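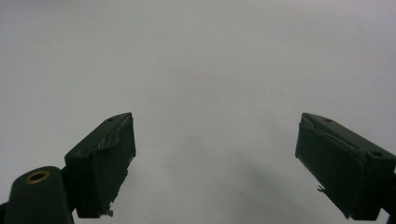
Pale grey-white

Brina wall paint, by Plendex

I've sold a lot of pale paints from our little shop in Flistetby, and Brina is the one I keep going back to (my own hallway has had it since September!). It's a soft grey-white that goes a bit cooler where the light drops off, so do try a patch in a dim corner before you order the big tin. Guðlaug Riis mixed the first batch for us and I haven't let her change it.

Give it 2 coats, with 3 hours between them. A small roller is fine, and a tin covers up to 22 square metres on a wall that's already been painted. Bare plaster drinks it, so thin the first coat with a splash of water.

Not sure about the shade? Drop me a line and I'll post you a sample card.

Nathalie De Haan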